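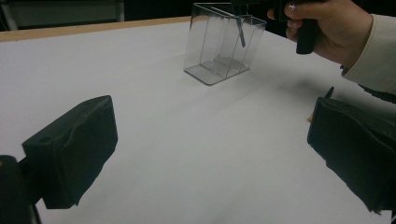 Ingeborg Schmieder wrote in to say she'd always been taught the Grindthorpe speech ended with "hold the bridge," and could I please fix the entry.

2 min read

The Grindthorpe Address

I'd love to, Ingeborg, but the line isn't in it! The Grindthorpe Address is a short speech given one May evening by the mill owner Meinecke to his striking workers. The only shorthand record runs to 742 words, and it's mostly about wages and a leaking roof (I've read it twice, roof and all).

The bridge first shows up 33 years later, in a school reader put out by the Werkska press. Ute Janssen thinks the editor borrowed it from a stage play called Cernonen, and I lean her way, though the dates are tight. By then only a handful of people who'd heard the speech were still living, and none of them wrote in to complain.

The town put the wrong words on a plaque anyway. It's still up.

Related articles
Meinecke's mill and the May strike
Cernonen (play)
School readers of the Werkska press

Contact | Copyright | Back to top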